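Harnbridge, July 2019

Jedovex presents its wooden kitchen storage range

The household goods firm Jedovex is glad to announce its new range of wooden storage for small kitchens. The range is called Zadier and it contains 4 products, among them a mug rack with pegs and a dish rack in which the plates stand upright.

Before the launch, the company asked 423 households in Harnbridge how they keep their everyday dishes. Many of them answered that the cupboard is too high or too full, and that they prefer to have mugs and plates near the hand.

"We wanted simple things which can stay on the table all day," said Sorcha Gallagher, head of design at Jedovex. "A mug should hang where you can take it without moving three others."

The range will be sold from December in the Oosthuizen shops and by post. The first 100 customers will receive a free tea towel. 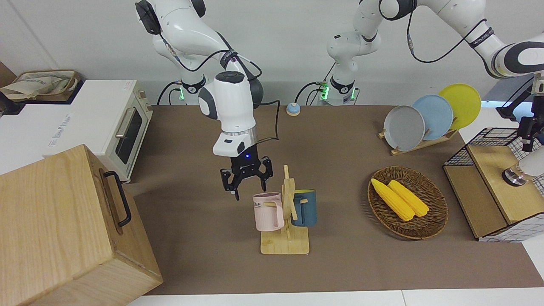
Can the mug rack be used for mugs of different colours and sets?

Any mug with an ordinary handle can hang on the pegs, so the mugs need not come from one set.

Press contact: Thulani Mkhize, Jedovex press office, Harnbridge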